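Notebook entry, February 8, 2026
Molta indoor camera, motion alerts and recording
Entered by Noura Chamoun; read by Kauko Vainio

The Molta unit was left recording to its card for the whole of the test period, with alerts sent to two telephones and one tablet. The log holds 3,881 motion events. Of these, 646 produced an alert on at least one device. The remainder fell inside the quiet interval set in the app and were stored without notice, as intended.

Alerts reached the tablet later than the telephones on the Bendport network. The delay did not appear when the tablet was moved to the Sandu router, so the camera is not suspected at present. Kauko holds that the tablet's power saving should be checked before anything is reported to Pellero.

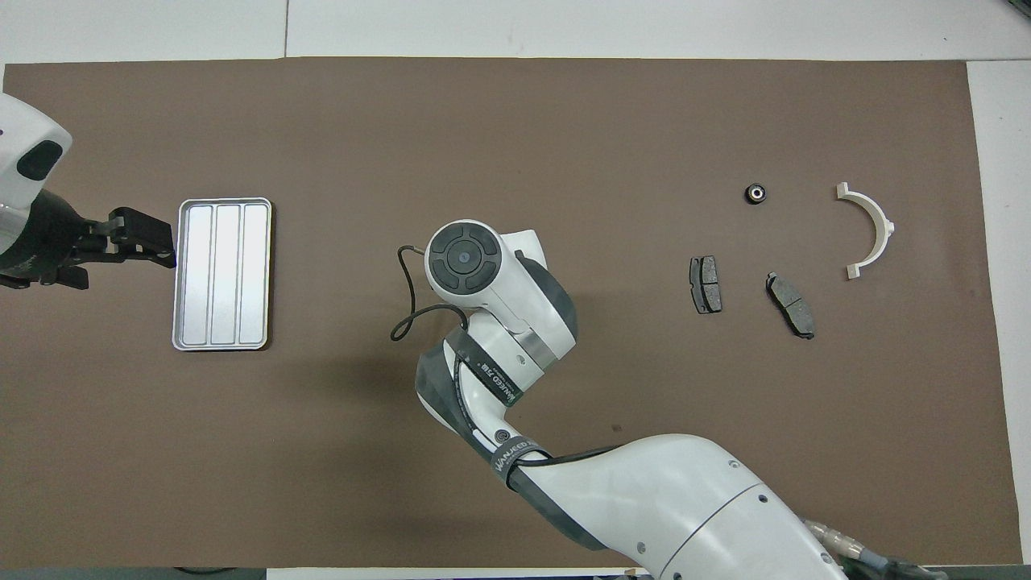

Playback was satisfactory on all devices. Scrolling back past midnight still returns the user to the live view — the same fault noted in October, under the earlier release. It can be avoided by choosing the date first and the hour second.

Sensitivity was set to the middle position throughout. At the highest position the curtain in the corridor set off recording whenever the heating came on, and those clips have been deleted. A sample of 200 clips from the middle setting has been kept in the shared folder for comparison.

Still to do: repeat the alert test with the tablet on mains power; confirm whether the card overwrites the oldest files when full; ask Pellero for the release notes. Night mode has not been tested. Kauko to return the spare power lead to the Bendport cupboard.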